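**Mendlow Springs** are a group of five chalk springs on the northern edge of the village of Mendlow, where rainwater that has soaked through the downs comes back to the surface at the foot of a steep, wooded bank. They feed the Wemow, a short and wonderfully clear stream that runs through the village and on to Brinlow. The springs have supplied local homes, gardens, a mill and a good deal of tea over the years, and they remain one of the best places in the district to see how chalk holds water and lets it go.

## Geology

Chalk is full of tiny pores, but water moves through those very slowly. Most of the flow that reaches Mendlow travels along cracks, and over thousands of years the water has widened these by dissolving a little of the rock as it passes. Under the chalk lies a bed of stiff grey clay. Water can't get through it easily, so it creeps sideways along the top until the land falls away, and out it comes! A line of springs like this is called a spring line, and once you know to look for one you'll start noticing how many villages sit along them.

The highest spring, known as the Head, rises 81 metres above sea level. It is the first to stop in a dry summer. The lowest, the Trough, has no recorded failure, although it has been reduced to a trickle more than once.

The flow follows the rain with a long delay. A wet autumn may not show at the springs until January or later, and the Wemow is often at its fullest in early spring, when other streams nearby are already dropping. Streams that rise and shrink with the season in this way are called winterbournes, and the top stretch of the Wemow is a lovely small one.

## The water

Mendlow water is cool all year, changes very little in temperature and is very hard. The hardness comes from calcium picked up in the chalk. It has no colour and almost no smell, and people who grew up with it tend to find water from anywhere else rather flat. 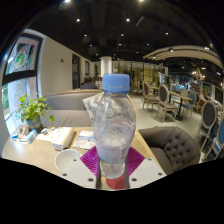 *Clear plastic water bottle with a light blue screw cap and a white label.*

Hard water leaves limescale in kettles, on taps and round the edges of baths. It also makes soap harder to lather, and the village laundry once kept rain butts along its back wall for this reason. Gardeners have their own troubles with it. Camellias and blueberries sulk when watered from the tap, while lavender, clematis and most of the cabbage family do splendidly on Mendlow soil.

### Tea

Few subjects are argued over in Mendlow with more joy than tea. Hard water draws out a dark, heavy brew and leaves a thin film on top, made when calcium in the water meets compounds from the leaf. The film is harmless, but it clings to the sides of the cup. It shows up best against something pale, and a white ceramic mug like this one, with "PURE" printed on its side in dark lettering, gives you a good clear view of the tidemark. A slice of lemon clears the film almost at once, and milk makes it thicker. Strong blends cope with hard water far better than delicate ones, and green tea made with it can taste dull.

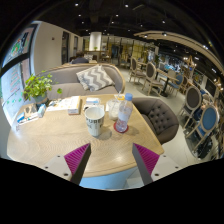
Some households filter their water for tea and use it straight from the tap for everything else. Others wouldn't dream of it.

## History

The earliest clear signs of use are the stone edges around the Trough, which are older than any building now standing near it. Animals were watered there on the way to Brinlow market, held every Friday, and the wide verge where they waited can still be made out beside the lane.

Papadakis Mill stood on the Wemow just below the village. It ground corn first and later made paper, and clean chalk water was a great help in making good white sheets. The wheel pit survives, along with a length of the channel that fed it, now thick with ferns.

A pumping station was built between the second and third springs when piped water came to the village. It is a small brick building with tall arched windows, far grander than it needed to be, and a real treat to look at. The pumps have gone, but the well shaft underneath is intact.

Before the pipes arrived, water was carried home in pails on a wooden yoke. The path from the Head up to the top of the village climbs 54 steps, cut into the bank and edged with flint, and anyone who walks up it empty-handed will soon feel respect for those who did it with two full pails.

## Carrying and keeping water

Spring water was kept in lidded stoneware jars on the coolest shelf of the larder, and a cloth was tied over the top in summer. Glass bottles came into wider use later on, and light plastic bottles with screw caps have since taken over for walks and picnics. 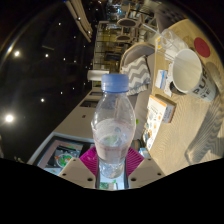

*Part-filled plastic bottle with its cap on.*

Water straight from the springs isn't treated, and a sign at the Trough asks visitors not to drink it. Rain can wash all sorts of things down through cracks in chalk, sometimes from fields a long way off. Walkers can fill up at the public tap on the green.

## Wildlife

The Wemow is a joy in late spring. Water crowfoot covers the shallows with white flowers, and watercress grows in great bright cushions along the slower edges. Bullheads hide under the flints, and brown trout hold their place in the current with barely a flick of the tail. Kingfishers are seen below the mill for most of the year. Grey wagtails nest in the old brickwork.

Freshwater shrimps are plentiful under stones and are a good sign of clean, well-aired water. Early morning is the best time for watching, before dogs and paddlers have stirred up the bed.
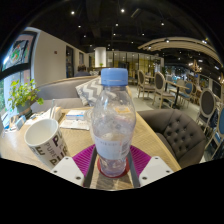 One regular visitor has remarked that the top spring is worth seeing when it's dry as well, as you can then get a proper look at the cracks in the chalk where the water comes out, and that wellingtons are still a must because the ground below stays boggy long after the flow has stopped.

## Access

A footpath of 2 miles follows the Wemow from the springs to Brinlow. It is level after the first slope, with a firm surface as far as the mill and grass from there on. The lower meadow floods in wet winters, and the signed route along the lane avoids it. The steps to the Head are steep and can be slippery under fallen leaves, but there is a gentler way round by the churchyard.

## See also

- Chalk stream
- Limescale
- Spring line
- Watercress
- Winterbourne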